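Siltine Starter Cell - what I'd budget for before you order

Price on request, ships from our Effiong workshop, lead time 30 days

I get the same email a few times a month: "What does the arm cost?" And I always answer with a question back, which I know is annoying! The arm is the easy part of the budget. It's the stuff that goes around it that eats people's money, so I put this page together to save you a few surprises.

The Starter Cell is for shops that want to handle bar and profile stock and don't have a full-time automation person. You get the arm mount, one two-finger gripper, a pair of lights with brackets, and the backing panels. You bring the arm (we fit most of the small ones), the table and the power.

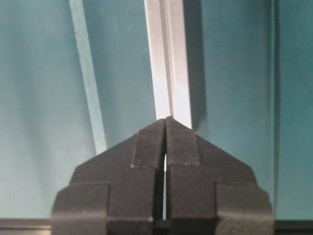
Fingers first, then. Plan on them as a consumable, like drill bits. I tell everyone to order a second set up front and put a third in the budget for March, when most of our customers do their yearly service. A set is $50 and swapping one takes me 7 minutes with a hex key. If you handle soft aluminum and care about the finish, talk to me about wraps too - they're cheap and you can redo them yourself.

Lighting is where I see people cut corners. They buy a nice camera, stick it under the shop lights and then spend weeks fiddling with settings. Please don't! The pair of lights in this kit adds $200 and I'd give up almost anything else on the list before I gave up those. Leave room for the brackets as well, because they need more space around the work area than you'd think from the drawings. 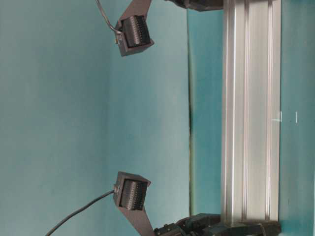
Two light modules on angled brackets, with aluminum profile at right.

Cables are the other thing. I'd sketch the cable runs before you pick a table, and buy them a size longer than you need (I've never once had a customer complain about spare cable). The Jasis connector kit is optional. Get it if you plan to move the cell between benches, skip it if the cell is staying put.

For the panels we stock one color, the blue-green. It works well with bare metal parts. If your parts are green or blue, ask me for the Gronidel panels, same price, slightly longer wait.
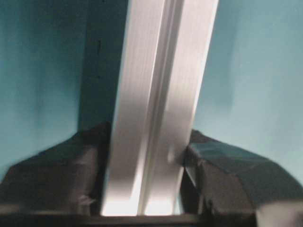

Attila Pap wrote in to say he'd budget for training time before any of the extras: "We had the hardware paid for and then realized we hadn't set aside a single hour for learning it. I'd block out two weeks for one person and treat that as part of the price."

I agree with him, and I've added a line for it on the quote form. Send me your part lengths and a photo of the bench when you fill it in, and I'll write back with a full number, spares included.

Prices last checked 2024-12-05. Shipping is extra.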